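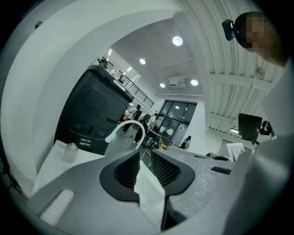
Gripper view, left bench, with the mezzanine behind.

Skasen Handheld Set: README

Student project of the Adcombe robotics club. The set holds short manipulation recordings made by club members with hand-held grippers in a shared workspace. It was put together for the club's entry in the Tranditz student round and is kept here so that next year's members can train on it without recording everything again.

Version 2, 13th December. Replaces the first upload, which had left and right swapped in the index file.

Contents

episodes/ one folder per recording, numbered from 0001
index.csv episode number, task code, side, operator code, split
calib/ lens and marker calibration, one file per gripper
tools/ loader and playback scripts

There are around 2,000 episodes covering 18 tasks. Task codes are listed in tasks.txt. Codes T03 and T11 were merged after the first month, and the old numbers still appear in some log files. Use the index, not the logs.
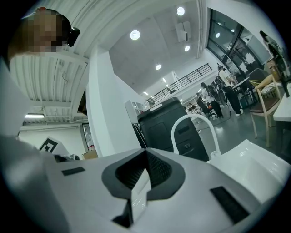
RECORDING SETUP

Each gripper carries a wide-angle camera that looks out past the fingers. The circular image is stored uncropped. The room was in normal use during recording, so other people, desks and chairs show up in the background of many episodes. Faces are pixelated in the released video. Raw video is not released.

Recording steps used by the club:
Run calibration at the start of the session.
Show the marker card to both grippers until the script prints OK.
Close and open the fingers fully once.
Record the task. Stop within 5 seconds of the last release.
Mark failed attempts with F. Do not delete them.

Loading

python tools/load.py --split train --task T07

The Iyer loader from last year's project also works, but it ignores the side column and returns the streams in file order.

Known problems

Gripper width is missing for part of T14.
Ceiling lights clip to white in upward-facing views. Exposure was left on auto.
Time stamps drift in long episodes. Run tools/resync.py before pairing left and right.

License

Free for class and club use. Ask the club before passing copies on.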